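Equipment planning for small automation projects
Handout 6 - budgets, spares, and what gets left off the order

Read before the session. Bring last week's sheet with your own numbers on it, even if they're bad.

Starting point

Most first budgets list the big thing and stop. Arm, controller, done. Then the first month goes by and there's an order for cable, an order for screws, a courier charge, a second order for cable. So, today: how to write a list that survives the first month.

Case we use throughout: the Wurnley bench. Small pick and place work, table-top objects, hand-held grippers for recording the moves and one fixed arm for playing them back. Paid for out of the Rao fund, which closes in October, so anything not ordered by then is lost. Keep that in mind, it drives half the decisions.

Three piles

Sort every line into one of these before you put a price on it.

Pile A - bought once. Arm, table, controller, computer. Long lead times. Get quotes early, get them in writing, check how long the quote holds.

Pile B - wears out. Fingers, pads, cables, batteries, gloves, tape. Cheap per item. Nearly always underbudgeted.

Pile C - time. Fitting, training, somebody's afternoons. No invoice so it gets forgotten. Put hours in the sheet anyway.

Common mistake from last year: pads in pile A because they came in the box with the gripper. They come in the box once.

Working out pile B

Don't guess from the brochure. Use hours of real use. Method:

- log hours per tool, per week, on paper if need be
- note the date a part goes on and the date it comes off
- divide. Do it again after the second change, the first one is always odd
- add delivery time, then order before you hit it

Wurnley figures: a finger pair lasted 63 hours on rough objects before the pads were swapped. Pair from Plado costs 17 pounds, so for 265 hours of planned recording on one tool you need five pairs to cover it (four doesn't quite get there, check the sum). The pair on the tool at the start counts as one of the five. Five pairs, 85 pounds. Delivery extra.

Now do the same for two tools. Then for two tools where one gets all the heavy work, which is what realy happens.

Rarum sells pads separate from the fingers. Cheaper on paper. But you need glue, a jig, and a person who can be bothered. Put the fitting time in pile C and compare again. Some groups last year found it still came out cheaper, some didn't. Depends what you say an hour costs. Say it, write it down, use the same figure all the way through.

When to replace

Needs a rule, agreed before anyone is tired and wants to get on. Ours:

Replace when the edge of the pad is frayed enough to catch. Replace when a bit is hanging off, do not trim it and carry on. Replace both fingers together, even if only one looks bad, otherwise the log is useless. Scratches on the body of the finger don't count, leave it.

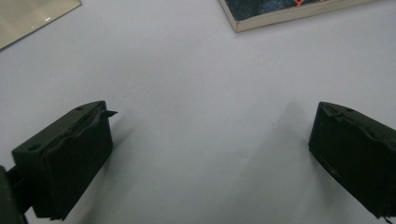 Soledad Villalobos

Look at the right-hand finger. Pad scuffed along the ridges, bit frayed, and a small curled scrap by the corner of the finger. By the rule that's a change, and both sides go. The light specks and scratches low down on the body are the kind of thing we ignore. Left finger has a flap of dark stuff sticking out at the tip like a fin, so write that in the log as well. If your sheet has no line for this, your sheet is wrong.

Quotes

Get two at least. Ask each supplier the same questions in the same order:

- price each and price for ten
- delivery time now, and when they are busy
- do they keep the old version once a new one is out
- returns, who pays the postage

Third one matters more than it looks. Holes in a new finger not lining up with your old bracket means a new bracket, and that's a pile A purchase out of a pile B budget. The Rao fund won't let you move money between lines without a form.

Contingency

Put in a line for it, call it what it is. Don't hide it by bumping up other prices, the person signing can usually tell and then they cut everything.

For next time

Finish the two-tool sheet. Allow 30 days for delivery on everything, then redo it with your supplier's own number and see which orders have to go in ealier. Mark any that fall after October. One page, no colour coding please.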